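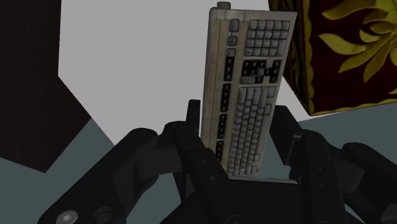
Frequently asked questions about Skoren

What is Skoren?

Skoren is our method for teaching a robot arm to pick up household and office objects using practice in simulation. We wanted to know how far a grasping policy could get if every object it practiced on was a scanned, textured, slightly shabby thing instead of a clean gray block. Pretty far, and we're thrilled about it!

Who is behind it?

Omolara Ibrahim and Toàn Vi wrote the training code, Hauwa Isah built the object set, and Chidubem Odukoya runs the evaluations. Write to any of us, we love mail.

What does the policy see?

One color view from a camera on the wrist, looking out past the fingers. It gets no depth and no object labels. It also gets the finger opening, as a single number.

Why do you care so much about long, thin objects?

They're the fun ones! With a mug, almost any decent approach gets you something. A keyboard can be pinched across its width but is far too long to grip end to end, so the policy has to work out which way the object runs and line the wrist up with it. In our first version this was the weakest group by a mile. Adding the alignment term (section 4 of the write-up) made the biggest difference of anything we tried.

How many objects are there?

The training set has 400. Another 104 are held out for testing, and 8 of those are keyboards of different ages and layouts.

Why is there so much clutter in the scenes?

We drop in boxes and blocks with random sizes and surfaces, loud patterns included. Without them the policy got lazy and went for whatever stood out from the floor. Hauwa has a soft spot for the floral textures.

How long does training take?

Almost 40 hours on our one workstation. The evaluation is much quicker, and you can run it overnight on a laptop.

Does it work on a real arm?

We don't know yet! All results on this page are from simulation. Cormac Geraghty is setting up the first hardware tests, and we'll post the numbers whichever way they go.

Can I add my own scans?

Please do. Any closed mesh with a texture will load. Check the scale first, as a file saved in the wrong units is the most common problem people write to us about.

Last updated September 17, 2018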